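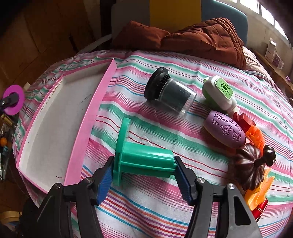
Step 1. Write down what the gripper has to pick up

Before any catalog, before any quote. Get a pile of the actual objects and sort them. Our pile is small household stuff, mostly plastic, one tray or box lid among them. Flanges, ribs, round things that roll, see-through things. Shape matters more than weight at this size.

For each object note:
widest part, in millimeters
narrowest part you could grab instead
shiny, clear or plain
okay to squeeze or not

One line each. Don't make a fancy spreadsheet yet, you'll redo it.

Step 2. Pick the jaw opening from the list, not from the brochure

Take the widest grab point and add a margin. We went with a jaw that opens to 102 mm after first looking at one that stopped at 80. The 80 would have done most of the list and then we'd be buying twice.

Remember you grab the shaft sometimes and the whole length other times. A short piece with a wide end can go either way – measure both.

Step 3. Hand-held first, arm later

Biggest saving in the whole plan. A hand-held gripper with a camera lets you collect pickups on a bed, a table, wherever, without paying for an arm, a mount, a controller and floor space. If the arm you want later can take the same fingers, good. Ask that in the first email. Prieto sells the hand-held unit and the arm version as separate lines and the fingers swap. Gilby's didn't at the time we asked.

Get that answer in writing.

Step 4. Budget the parts that wear out

Everybody prices the gripper. Then the pads go. Put these on their own line:

finger pads, ribbed, spare sets – we order 8 sets per unit
pivot screws, one bag
camera cable, two spares
batteries, if yours takes them
wipes and tape, more than you think

Pads come from Sornlow in our case, lead time 14 days. Order the second batch when you open the first one, not when its gone.

Step 5. Objects are a budget line too

Toys, lids, cups, odd plastic bits. Cheap each, but they get lost and the set has to stay varied. Go for:

bright and dull colors
something clear
something glossy, reflections are hard on the camera
something that rolls
something with ridges or bumps all over

Thrift stores are fine. Keep recipts anyway, finance will ask. Don't buy ten of the same thing because it was on sale, it teaches you nothing.

Step 6. Surfaces and light

Free mostly. Patterned cloth, plain cloth, bare table. Daylight from a window plus one lamp. If you have to buy, buy the lamp. Skip the photo tent.

Step 7. Ask for quotes

Three suppliers minimum. We used Gilby, Prieto and Cuvunitz. Send all of them the same list from step 1, word for word. Ask for:

unit price and price at your real quantity
shipping as its own number
pad price and screw price
warranty on the linkage, not just the electronics
who pays return shipping

Cuvunitz left shipping out of the first quote – check for this.

Step 8. Buy one, run it, then buy the rest

One unit. Full object list. Write down every drop and every slip and which object it was. If the same two objects keep failing, decide now whether you need different pads or a different list. Second order goes in after that. Ours is planned for March.

Prices move, so re-quote if it's been more than a couple of months.

Last updated 17/11/2022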